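移动操作机器人仿真作业规范
第六讲讲义:家居场景中的安全与数据记录
主讲:Toivo Mustonen
习题课:Kekeli Mahama

本讲承接第五讲的坐标系约定,讨论仿真作业在开始、执行、停止三个阶段应遵守的规则。课程使用 Folar 仿真环境,场景包为 Clurndale 家居组。以下条款编号与实验手册一致,提交报告时按编号引用。

6.1 适用范围
本规范适用于课程内全部双臂移动平台任务,包括开合柜门、抽屉取放和桌面整理。仿真中不存在人身伤害风险,但控制程序须按可移植到实机的标准编写。凡在仿真中依靠穿透、瞬移或关闭碰撞检测才能完成的动作,一律判为无效。

6.2 接近容器时的限制
末端进入容器开口上方区域后,应切换至低速模式,平移速度上限由任务配置文件给定,不得在程序中覆盖。夹爪张开宽度应在进入前确定,进入后只允许闭合。腕部视角下,容器边沿与指尖往往同时出现,仅凭单幅图像判断间隙容易产生误差,须结合深度或关节读数。

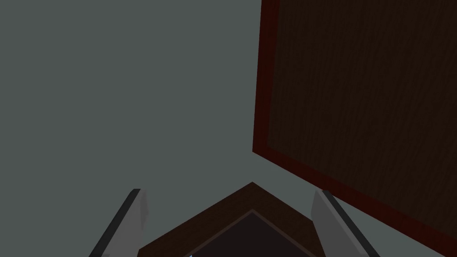 接触判定采用双重条件:夹爪力反馈超过阈值,且指间距停止变化。两项条件须连续保持 40 个控制周期,方可进入提升阶段。只满足一项时,程序应保持原位并写入告警,不得自动重试。重试由操作者确认后发起,每次任务最多两次。

6.3 停止与复位
停止分为三级。
一级:暂停轨迹,保持当前力矩。
二级:沿已执行路径退回至最近的安全位姿。
三级:立即终止仿真步进,保存全部状态。
三级停止后不得从中断点继续,必须重新载入场景。常见错误是在二级停止中直接插值到初始位姿,手臂可能因此扫过柜体或桌沿。退回路径应与进入路径共用同一组路点。

6.4 底盘移动前的检查
底盘移动前,双臂须处于收拢或经批准的竖直位姿,夹爪内无物体。检查由程序完成,结果写入日志,字段名为 arm_clear。
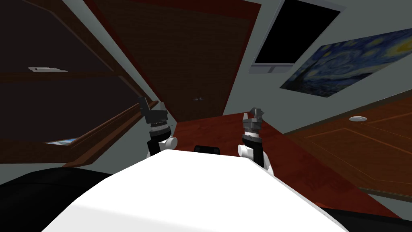

位姿检查不能只比较关节角与目标值之差,还应计算整机包络与环境网格的最小距离。包络须包含夹爪的指尖,不能以腕部法兰作为末端。双臂竖直、夹爪朝上时,水平投影通常较小,高度却会增加,吊柜、门框等部位应单独计算。近处的桌面也须列入检查对象,墙上的电视和挂画同样保留碰撞体,不得作为纯装饰物剔除。最小距离低于配置值时,底盘指令应被拒绝。

6.5 日志与数据留存
每次任务至少记录以下内容:场景版本、随机种子、控制频率、各相机的外参、全部停止事件及其级别。控制频率统一设为 500 Hz,图像可降采样,但时间戳必须取自仿真时钟。失败任务与成功任务同等留存,不得删选。Ikenberg 格式的旧日志缺少外参字段,需先用转换脚本补全,补全值应标注来源。

6.6 评分
规范检查共 18 分,功能实现另计。违反 6.3 中关于三级停止的条款,本项得零分。低于 11 分者须重做实验,并附修改说明。

阅读材料:Türkmen 讲义第二章“包络与最小距离”;实验手册附录 B。
作业:为自选的抽屉取放任务编写停止状态机,画出状态转移图,并说明每个转移的触发条件。提交截止日期为 7 月 25 日(星期四),文件命名方式见手册首页。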